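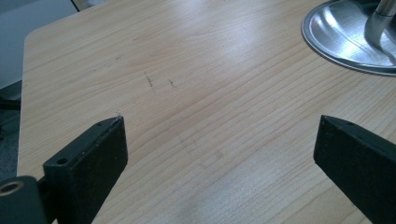 Chapter 2
Tables and the Marks They Keep

8 min read

Before you learn to sand, oil or wax anything at all, I would like you to sit down at a table you know well and look at the top of it for longer than feels sensible. Morning is a good time, when the light comes in low and every little scratch stands up to be noticed. Most of us eat, write and pay bills at the same table for years without ever learning which way its grain runs, and that seems a pity to me, as well as a poor start for anyone hoping to look after furniture!

My first teacher, Marlina Tambunan, kept a long worktable in her shop, and new students spent their whole first Tuesday at it with a pencil and a sheet of paper, drawing a map of the top. We put in the grain, the darker bands, the shiny spots and every scuff we could find. I remember being a bit put out, having come to use the tools — but by noon I had found almost 132 marks, and I had begun to tell a dent from a scratch and a scratch from a line of ink by running a fingertip across them. (I missed a good many along the edge, as she cheerfully pointed out.)

Pale woods are a kind place to begin. A dark mark shows up plainly on them, and a satin finish lets you see the grain without too much shine getting in the way. Where glare does hide the surface, move your chair and look again from the side.

In this chapter we will go over the top, the edges and the corners in that order, and then take up the common marks one at a time, starting with those that sit on the finish and wipe away. Deeper scratches come later, along with the 400 grit paper, which you should leave in the drawer for now. You will need a soft cloth, a small lamp, a pencil and plain paper.

2.1 Finding the Grain

Set your lamp at one end of the table, as low as it will go, and turn off the light overhead.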